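A day on the Vikik line
September 2022

The bus for the press visit left Murnurville just after six in the morning, when the bakery opposite the depot was still the only place open. Eleven of us had signed up. We had been asked to bring passports, flat shoes and no radios, and to leave any drones at the hotel, where the desk clerk wrote out a receipt for the one that was handed in.

The road to the line follows the Vikik river upstream. For the first hour it is ordinary farm country, maize on one side and orchards on the other, and the only sign of the army is an occasional water lorry coming the other way. After the second bridge the fields on the river side stop being worked. The fence posts are still there and the grass has come up to the top of them.

At the first checkpoint a soldier took our names against a list and kept the list. At the second, a corporal got on and read out the rules: photographs only where told, no pointing across the river, stay on the tarmac or on ground marked with white tape. He read them again in the other language and got off.

The ceasefire has held along this stretch since the spring, with interruptions. The monitoring mission publishes a tally each month, and the figure everybody on the bus had in their notes was 2,567, the number of shots and shell bursts logged on the Vikik sector in the year before the truce. Since then there have been 14. Most of those were single rifle shots, and both sides have said that some were fired at dogs.

We were met at Flosaswood by Commandant Ó Flaithearta, who has the monitors' post there, and by Sarahí Arellano, the mission's civil liaison officer. Ó Flaithearta gave the briefing standing at a map in the old seed store. He speaks quietly and does not like being asked for opinions. The post has two patrols out in daylight and one at night. Each side has a telephone that rings in the post and nowhere else, and the rule is that it must be answered by an officer within a minute. He said it had rung twice in the past week, once about a grass fire and once about cattle.

Somebody asked what happens when the line is crossed by accident. He said that it happens every week, mostly boys after fishing tackle, and that they are walked back to the middle of the bridge and handed to whoever has come for them. He would not say how long that takes.

From the seed store we walked to the observation point, on a bank behind the village. It is a low sandbagged shelter with a tin roof and a long slot facing the river. From there the other side's post can be seen with the naked eye: a grey hut, a flag, washing on a line. The distance is shorter than I expected. Two men over there were digging something, a drain or a vegetable bed, and they stopped to look at us and then carried on. The monitor on duty wrote our arrival in the log with the time, and a few minutes later wrote down that two men were digging.

The stretch between the posts is mined in places. The taped lane down to the bridge is a metre and a half wide, and the clearance team, who were having their break when we passed, work from either edge of it with detectors and small trowels. Their supervisor told us they clear 50 square metres on a good day. Rain stops them, and so does wind above a certain strength, when the tape moves. Nothing had been found that morning.

We were not allowed on to the bridge itself. The middle span is a newer colour than the rest, and a painted band shows where one side's repairs ended and the other's began. The paint does not meet.

Flosaswood had a population of 400 before the fighting and has 100 now, according to Arellano, who keeps the register of returns. Most of those back are over sixty. The shop opens three mornings a week, the clinic one. The school has a new roof and is due to open for the younger classes once there is a teacher willing to live there. The children who have come back are driven to Murnurville in the meantime, which means two checkpoints each way and getting home at five.

We were given an hour to talk to people on our own. I spoke to a couple who had come back in the early summer and were sleeping in their kitchen, as the rest of the house had no windows. He had been a ferryman. They were polite but tired of visitors, and wanted to know whether we could do anything about the electricity, which goes off at nine. A neighbour said she still slept badly, and worse on quiet nights than she used to on noisy ones. She went through the sounds she could now hear: frogs, the pump, a generator on the far bank.

The market day was the thing people wanted to talk about most. Before the war farmers from both banks sold in the square at Flosaswood, and there has been talk of starting it again, once a month and under the mission's eye. The draft terms allow produce, poultry and household goods, and forbid fuel, fertiliser and anything in uniform cloth. The far side has agreed to all of it except the list of names, which each seller would have to give two weeks ahead. Several people in the village do not care for the list either.
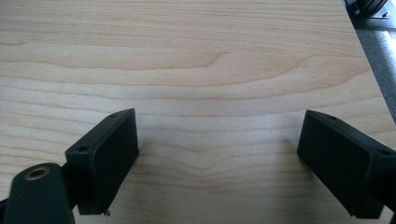

Arellano said the next meeting on the market would be held in the seed store, with five people from each bank, and that she did not expect it to settle the matter. Her own concern was the season. If nothing is agreed before the apples are in, there will be little to sell until spring, and she thinks people will lose interest or find a way of trading by night, as some did last winter. She was careful to add that the mission had no evidence of that.

Lunch was soup and bread in the post's canteen, paid for in cash, and afterwards we had a second, shorter talk about the drone flights. The mission flies one over the sector morning and evening, on a route both sides have been given. It has been shot at once. Ó Flaithearta confirmed this when asked and said a written apology had been received — he did not have a copy to show us.

We left at three, so as to be past the second checkpoint before the guard changed. The corporal got on again and looked through the pictures on two cameras, chosen by seat number, and asked for one to be deleted. It showed the fuel tank behind the post.

For anyone thinking of going, visits are run twice a month from Murnurville and places are given out by the mission's liaison office on written request. Allow three weeks for the permit. Freelances need a letter from an editor. There is no phone signal after the second bridge, and the toilet at the post is for staff, so use the one at the first checkpoint.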